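How do I get a turmeric ring off a marble counter?

Posted by Mumine

We moved in back in January and inherited a pale marble counter, the cream kind with tan veins. I set down a jar of turmeric paste and went to answer the phone. The call lasted 31 minutes. I now own a yellow ring. My landlord has the deposit, $900, and a long memory. I've tried dish soap and staring. What next? 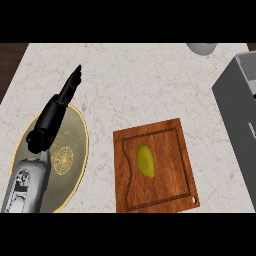

Losten, Thursday, April 20, 2023

Menon
Baking soda and water, mixed as thick as peanut butter. Spread it over the ring, cover with plastic wrap, tape the edges, leave it overnight. Wipe off, rinse, look, sigh, repeat. Mine took four rounds. If soda gets nowhere, swap the water for peroxide from the drugstore, but try a hidden corner first. Keep vinegar and lemon away from it. They eat marble, and then you have a dull ring, which your landlord will like even less.

Vurnen
just put a fruit bowl on it. worked for me through two leases

Mumine
Round two of the soda is drying now. The ring has gone from mustard to weak tea. I've also priced fruit bowls.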